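Lusindale business library open day, my notes

Went Tuesday, got there at 9:40, doors were meant to open at ten but they let us in. Typing this up quick before I forget it all. Sorry for the state of it.

Main reason for going: the company research room. We've been doing supplier checks off Google and whatever the supplier sends us, not great. Wanted to see what the databases look like from a walk-in seat and what we can take home.

Shoaib Rana ran the first session, private companies. Packed, 34 of us and not enough chairs. His big point was that with a private firm you won't find one tidy annual report, so stop hunting for it. Go sideways. State filings, court records, trade press, import records, old job ads. He took Jimport as his test case (packaging firm, privately held) and had a decent picture of their size in under half an hour. No revenue number, only an estimate, and he was clear the estimate came from headcount. Write down where the estimate came from!! I never do.

Then a tour. Ground floor is directories and the print runs they never scanned. Upstairs is the terminals, 6 of them, bookable in 40 minute slots. You can export to a spreadsheet but it caps at 1,000 rows per download, so filter by state first and do it in peices. Save to a USB stick or email it to yourself. Printing costs extra, didn't catch how much.

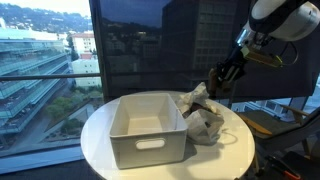 Second session was So-ying Fu on industry codes. Drier but more useful to me. If your list looks wrong it's probably the code. She pulled up Akpan, which files under wholesale but does most of its business in repairs, so every peer comparison you run on it comes out crooked. Check the code against the company's own website before you build anything on it. Also check for a parent. Jesden shows up under two names and one is a shell with no staff.

Asked her about historical data. Older annual reports are on microfiche, request by email, allow a few days. The catalog only lists them by the name the company had at the time, so you need the name changes first. She has a handout for that, I took two.

Coffee ok. Skipped the afternoon session on patents, had to get back.

Card is free if you work in the county, bring a pay stub or a letter. Remote access covers some of the databases, not the good one. Next open day is December, no date up yet. Would go agian, mostly for the code stuff.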